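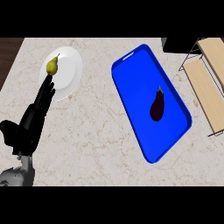 Poire sur une assiette ronde blanche, plan de travail en marbre clair.

Entretien des lampes et du petit matériel de culte domestique : laiton, cuivre, mèches, ghee

Fiche pratique Prirasis, atelier de Sales. Mise à jour : 5 décembre 2024.

Les lampes à huile, clochettes, coupelles et plateaux employés pour la puja quotidienne reçoivent quatre types de dépôts : corps gras polymérisés, suie, cire ou résidus de camphre, poudres colorées (kumkum, curcuma, cendre). Chacun se traite séparément. Un produit à polir appliqué sur un corps gras non retiré s'encrasse en quelques passages et raye le métal.

Identifier le métal

Un aimant suffit pour un premier tri. Le laiton, le cuivre et l'argent ne sont pas attirés. Une pièce jaune qui colle à l'aimant est le plus souvent en acier laitonné : lavage à l'eau savonneuse uniquement, sans acide ni abrasif, le placage ne faisant que quelques microns.

Les pièces vendues comme décoratives sont fréquemment vernies. Passer un coton imbibé d'acétone sous le pied. Si le coton devient collant ou si la zone frottée change d'aspect, il y a un vernis. Une lampe vernie ne doit pas être allumée avant décapage complet de la cuvette et du bec : le vernis brunit à la chaleur, cloque, puis fume.

Dégraissage

Vider l'huile restante dans un bocal et ne pas la verser à l'évier. Retirer la mèche avec une pince. Essuyer la cuvette au papier absorbant, puis laisser tremper dans de l'eau à 60 °C additionnée de cristaux de soude, une cuillère à soupe rase par litre. Vingt minutes conviennent pour un usage hebdomadaire. Gants obligatoires. Ne pas mettre d'aluminium dans ce bain, il noircit et se pique.

Les dépôts bruns et durs autour du bec sont de l'huile polymérisée. Ils cèdent à la spatule en bois après un second bain. La lame métallique est à proscrire. Pour les lampes à plusieurs étages, dévisser chaque élément et nettoyer les filetages à la brosse à dents - c'est là que l'huile rancit et que l'odeur persiste.

Désoxydation du laiton et du cuivre

La pulpe de tamarin reste la méthode courante. Faire tremper un morceau de la taille d'une noix dans un peu d'eau chaude, malaxer, retirer les graines et les fibres, appliquer au chiffon. Temps de contact : huit minutes au maximum, puis rinçage abondant. Le citron avec du sel fin agit plus vite, mais laisse parfois une teinte rosée sur le laiton, signe que le zinc a été attaqué en surface. Cette teinte part au polissage.

Travailler dans une bassine en plastique. Tamarin, citron et vinaigre attaquent le marbre et les autres pierres calcaires ; une goutte oubliée laisse une marque mate qui ne se rattrape qu'au ponçage. Même remarque pour les étagères d'autel en pierre.

L'argent ne se traite pas de cette façon. Utiliser du blanc de Meudon délayé à l'eau, sans pression.

Polissage

Pour un éclat courant, la pâte Trunitz (pot de 177 g) s'applique en couche mince sur chiffon de coton, par petits cercles, puis s'essuie avant séchage complet. Une noisette couvre une lampe de taille moyenne. Les rayures visibles se reprennent à l'abrasif à l'eau, grain 1000 puis 2000, toujours dans le même sens, avant la pâte. Ne pas poncer les motifs en relief ni les inscriptions : ils s'effacent en peu de séances.

Le résidu blanc dans les creux s'enlève avec une brosse souple et de l'alcool ménager. Laisser évaporer entièrement avant tout contact avec une flamme.

Le cuivre destiné à contenir de l'eau à boire ne reçoit aucune pâte à l'intérieur. Citron, rinçage, séchage immédiat.

Poudres colorées

Retirer à sec, au pinceau. L'eau fixe le curcuma dans les bois non traités et les joints. Sur textile, brosser, tamponner à l'eau froide savonneuse, puis sécher au soleil : la curcumine se dégrade à la lumière. Le kumkum du commerce contient parfois des colorants de synthèse beaucoup plus tenaces ; essayer le détachant Fluten sur une couture avant de traiter la surface visible. Pas d'eau de Javel avec le curcuma ni avec la soie.

Mèches

Coton hydrophile non blanchi de préférence. Rouler une bande entre les paumes jusqu'à obtenir un cordon régulier. Un cordon trop serré s'éteint, un cordon lâche fume. Imbiber toute la mèche avant allumage et ne laisser dépasser du bec que quatre à cinq millimètres. Une flamme haute et orangée indique un excès de longueur : éteindre, couper, rallumer.

Les mèches fibreuses contenant du polyester fondent en bille noire au bout. Brûler un échantillon à la pince, au-dessus de l'évier, pour vérifier un lot douteux.

Ghee pour lampes

Faire fondre du beurre doux à feu faible, sans couvercle. L'eau s'évapore avec un crépitement qui diminue ensuite nettement. Filtrer à travers une étamine dès que le dépôt du fond est blond. Au-delà d'environ 140 °C, le dépôt brunit vite et le produit charbonne davantage sur la mèche. Conserver en bocal sec, fermé, à l'abri de la lumière. Le ghee de lampe et le ghee de cuisine se rangent dans deux bocaux étiquetés.

En janvier, dans une pièce peu chauffée, le ghee fige dans la cuvette et la mèche s'éteint après quelques minutes. Le tiédir au bain-marie avant remplissage, ou passer à l'huile de sésame pour la saison.

Rangement

Sécher au chiffon, puis une heure à l'air. Emballer dans du coton lavé. Le papier journal et le caoutchouc (élastiques compris) tachent le laiton et noircissent l'argent. Ajouter un sachet de gel de silice par boîte et le remplacer quand l'indicateur change de couleur.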